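4.2 Household response to the carbon fee

The fee took effect in Bedoya in January, at 19 per ton, and was added to power bills as a separate line. Hokov, the neighboring district, kept its old tariff and serves as our comparison. We use meter records for 159 homes across the two districts.

Electricity use in Bedoya fell by 4 percent against Hokov. Most of the drop came in the evening hours, when the local grid leans on gas. Homes with electric heat changed little, and homes that rent changed least of all. Removing the 2 coldest weeks from the sample leaves the result the same.

The size of the rebate matters for how these numbers are read. It was paid in equal shares, so a home with low use came out ahead.

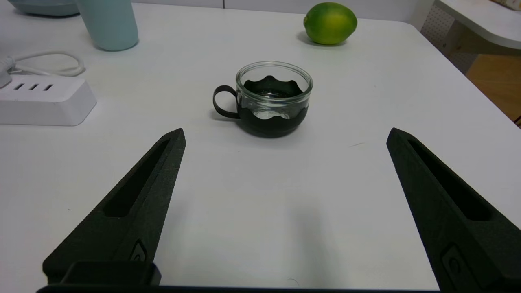 Figure 3. Glass cup in a dark green holder on a white tabletop.

Mukoveo objected that one winter is too short a period to separate the fee from the weather. We agree in part, and Section 5 repeats the estimate with heating days held fixed.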